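Rolled horizon, part two: the head offset that survived the restart

I promised a follow-up on the tilt fault in the Nuchit kitchen, and after most of April I have something worth writing down. Short version: the head camera's mounting offset was being applied twice, the safety margin check read the wrong one of the two results, and our left arm spent a lot of simulated time closer to the counter than the planner believed.

Some background for people who skipped part one. Nuchit is the two-armed model I run in the Brelness simulator for tabletop work. The task is dull on purpose: reach over the counter, pick up a small item, put it down by the dish. Furau is the planner. Boonmee Thongdee maintains the scene files and I maintain everything that breaks.

The symptom was a roll in the head view. Everything still rendered, the arms still answered, and the logs were clean.
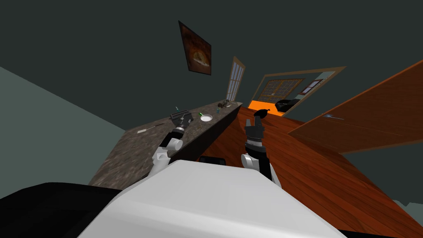 Head view with the roll present. Left gripper over the near edge of the counter.

My first guess was the scene. The kitchen was imported from an older project, Isdale, that used a different up axis, and a bad conversion would tilt a room nicely. Boonmee dumped the counter and floor normals and both were correct to the last digit printed. The room was level. The camera was not.

Second guess was the neck joint. I locked it at zero and ran the reach again. Same roll, same direction, so I left the joint locked for all later runs to keep one variable out of the way.

What finally gave it away was the reset path. On a cold start the offset is read from the robot file and applied once. On a warm restart it is read again and multiplied onto the pose already in memory. Our batch script does a cold start, a calibration pass and then a warm restart before the first episode, so every recorded episode had the doubled value.
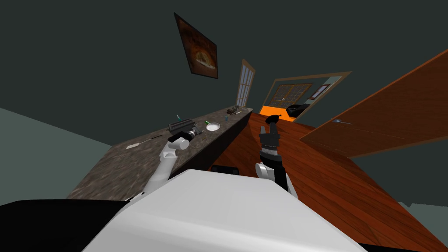 Page last changed: April, 16:40 (corrected the restart order)

The roll by itself would have been an annoyance. The safety side is the part that bothers me. Furau keeps a minimum clearance of 16 mm between the gripper and any fixed surface, and it computes that clearance from the head camera's depth points. With the pose wrong, the counter edge landed in the wrong place in the planner's map. The stop never fired because, in that map, there was nothing near enough to stop for.

I replayed 372 episodes against the true scene geometry. In 67 of them the left gripper went inside the margin. On hardware some of those would have been a scraped finger or a tripped torque limit.

The wrist camera takes its pose from the arm chain and never touches the head offset, so I used it as the independent reference. One thing to watch when comparing: the wrist view is tilted as well whenever the wrist is, and that tilt is legitimate. Compare the logged transforms and leave the pictures out of it.
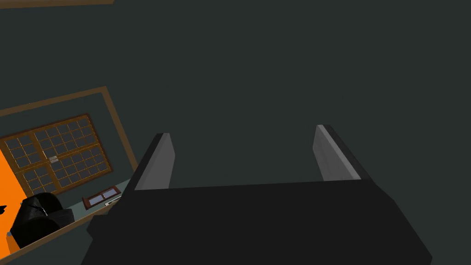 Wrist view, fingers open, with the window and ledge to the left.

Rattana Wannasri reviewed the fix, which is four lines. The warm restart now clears the stored pose before reading the robot file. I also added a startup check that compares the head pose from the joint chain with the one the renderer reports, and refuses to start an episode if they differ by more than half a degree. Rattana asked for the same check after every restart, warm or cold, and that is in too.

Reruns with the patched build: around 2,000 episodes so far, no clearance violations, no roll. Old recordings made after a warm restart should be treated as suspect for anything that uses head depth. Joint data in them is fine.

Still open: the clearance check trusts a single camera. I want it reading the scene geometry directly in simulation and both cameras on hardware, but that means changing the Furau interface, and I have not started on it.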